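Zwei Arme und eine Wasserflasche

Wer einen Roboter selber baut, baut irgendwann zwei. War bei uns in der Werkstatt in der Villa auch so, und ich halte das inzwischen für einen Fehler. Einen lehrreichen, gut. Aber seit September geht mehr Zeit in Abstimmung als ins Greifen.

Dabei reicht fürs Üben so wenig. Eine Flasche, ein weißer Tisch, Licht von oben. Klares Plastik mit Wasser drin, überall Glanzstellen - schwieriger als jeder Holzklotz, und genau deshalb nehme ich sie. Klötze sind was für Vorführungen.

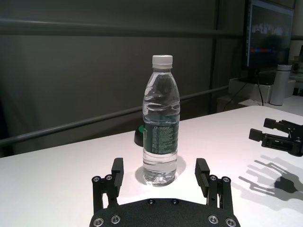 Warum die Greifer offen bleiben sollen

Qianru Jin will immer sofort zugreifen. Ich nicht. Erst hinfahren, Finger weit auf, stehen bleiben, schauen. 100 Anfahrten ohne Kontakt, dann reden wir weiter. Langweilig, klar. Nur lernt man da, wo der Arm wirklich hält und wo er es bloß behauptet.

In den Foren liest man das Gegenteil: schneller, mehr Daten, fertig. Im Projekt Durgate haben wir das so gemacht, 2.614 Versuche, und am Ende wuste keiner, welche davon was taugten. Mehr als 13 Abende fürs Aussortieren. Danke.
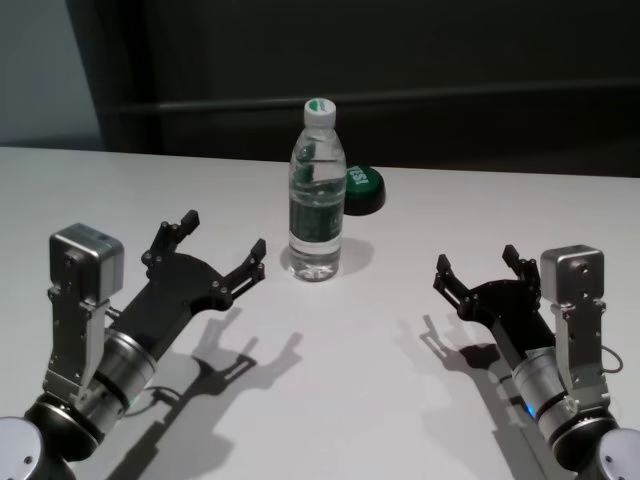 Und der zweite Arm? Verdoppelt jeden Fehler. Zwei Nullpunkte, zwei Kabelstränge, zwei Sätze Schrauben, die man nachziehen muss. Ich sage nicht, dass es nie lohnt. Aufschrauben geht mit einer Hand schlecht, weiß jeder. Aber wer zuhause anfängt, sechs Wochenenden Zeit hat und keine Firma im Rücken - einer reicht. Erst wenn der sauber anfährt, den anderen dazuschrauben. Wir habens andersrum gemacht und ich justiere heute abend schon wieder.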